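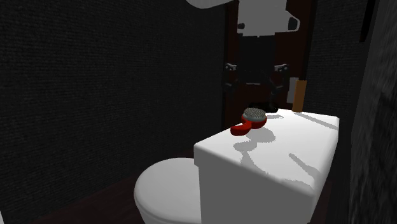 Simulated guest bathroom with the robot in the doorway. Hairbrush on the tank lid.

Print | E-mail this page

About Ponport

Ponport services rooms in extended-stay residences under contract. The work consists of turnover cleaning between guests, weekly service during a stay, linen, and the handling of items guests leave behind. The largest contract is Stougaard, a residence with 302 units. A share of the work there is carried out by Duso robots operating alongside our room attendants.

The company was founded by Ea Bundgaard, who managed laundry and room service for a residence operator before setting up on her own. She remains managing director. Automation is run by Vilhjálmur Bech and simulation by Sayaka Hayashi. Bhavana Gowda heads room operations and has done so from before the first robot was purchased. Ramiro Montes is the elected employee representative and sits in on every decision that alters a job description.

How the work is divided

Every unit service is broken into tasks, and every task is assigned to one of two lists. List A is work a robot may do without a person in the unit. List B is work that requires an attendant. The lists are kept by room operations. The automation group may propose moving a task from B to A, and room operations decides.

List A currently contains linen collection from the hallway bin, delivery of linen and supplies to the unit door, and clearing of bathroom surfaces before cleaning. Clearing means that small objects on the tank lid, the vanity and the tub ledge are picked up and placed in a tray, so that the surface can be wiped. The tray stays in the unit. The robot doesn't sort guest property, dispose of it or carry it out.

List B contains the cleaning of toilets, tubs and floors, bed making, inspection, anything involving broken glass or medication, and any unit where a guest is present. A robot does not enter an occupied unit. If a guest returns while clearing is in progress, the robot stops with its arms lowered and the floor attendant is paged.

Bathrooms are the hardest rooms we handle. The doors are narrow, light is poor when only one fixture is switched on, and the objects are small and often rest close to a wall or over an edge. A brush with a curved handle can be gripped in several ways, and some of them tip it off the back of the tank. An object standing in a rear corner leaves little clearance for the fingers of the gripper on the wall side. These cases account for most of the hours Sayaka's group spends.

Simulation before deployment

No clearing routine is run in a guest unit until it has been run in Clelleo, our simulation environment. Clelleo holds a model of each bathroom type in the buildings we service. Stougaard has 8 such types. For each type, a routine must complete 200 consecutive runs with varied object placement and lighting. A dropped object ends the sequence, and the count starts over. So does contact between an arm and the door frame.

After that the routine moves to a test bathroom at our own premises for physical trials. An attendant from the building concerned is present at these trials and has authority to reject the routine. The grounds for rejection are written down and returned to the automation group. Past grounds have included a tray left where a person would step on it, a robot parked so that the door could not be opened from inside, and a sequence that put a wet object on clean towels.

The physical trials take longer than the simulated ones and find different faults. Clelleo handles position and reach well. It handles water, soap residue and soft objects such as washcloths less well, and washcloths are still on List B for that reason.

What changed for room attendants

Under the earlier arrangement at Stougaard an attendant worked alone, pushed a linen cart between floors and completed a fixed number of units per shift. The heaviest recurring load was the cart. The most frequent complaint in the injury log was the lower back, followed by the wrist.

Linen transport is now done by robot on all floors. Attendants work in pairs on one floor each shift, and the quota is set per pair. A unit that takes longer no longer has to be made up by one person at the end of the day. Reports of back strain have fallen. Reports of wrist strain have not, and we attribute these to scrubbing, which remains manual.

Clearing has had a smaller effect than we projected. In a lightly used bathroom an attendant can clear a surface faster than a robot can. The gain appears at turnover, when the robot can work in one unit while the pair works in the next. In weekly service it is often switched off, at the pair's discretion. We don't record that as a fault, and it has no bearing on performance reviews.

Two new roles were created and both were filled internally. The floor lead assigns robots at the start of the shift, responds to stops and resets them. The case recorder writes up failures and passes them to the simulation group, which rebuilds the situation in Clelleo. Both roles carry a pay supplement, and training takes place in paid hours.

Some attendants did not want either role and did not want to work near the robots. They were offered placement at buildings where none are in use. Several accepted. Others moved back to Stougaard later at their own request.

Staffing agreement

The agreement negotiated with Ramiro Montes on behalf of employees contains the following terms:

Moving a task to List A is not grounds for dismissal or for reduction of contracted hours.

Camera images from a robot are used for navigation and fault review only. They are not used to measure the pace or quality of an attendant's work, and supervisors have no access to them.

Any attendant may stop a robot at any time and is not required to state a reason at the time of the stop.

Quotas are reviewed with the employee representative after each change to the lists, and the old quota applies until the review is signed.

The second term was the subject of the longest negotiation. The first draft allowed supervisors to view images after a guest complaint. Employees objected, and the provision was removed. Guest complaints are handled through the inspection sheet, as they were before.

Open issues

Stops caused by door thresholds remain too frequent in the older wing at Stougaard. Replacement thresholds have been requested from the building owner.

The stop tone is hard to hear with a vacuum running. A light signal is being tested with the floor leads.

Paging goes to the floor lead only. When the lead is on break, the page waits. Bhavana Gowda is revising the break schedule, and an automatic transfer to the second attendant will follow when the pagers have been replaced.

Handover notes between shifts are still on paper. Attendants asked for this to stay in place until a version is available that can be filled in with gloves on.

Working at Ponport

Room attendants are hired on permanent contracts after a trial period. No technical background is required for attendant, floor lead or case recorder positions. New hires work their first shifts in a building without robots and learn the full manual service first, including linen transport. They must be able to complete a unit by themselves on days when the machines are out of service.

The simulation group takes on staff with experience in modeling or robot programming. Each new member of that group works one week as an attendant before being given a task. Requests to shorten that week are declined.

Questions about open positions go to room operations. Building owners who want to know which tasks can be automated in their units should contact Vilhjálmur Bech and include floor plans with bathroom door widths.

Page last reviewed August 3, 2025

Print | E-mail this page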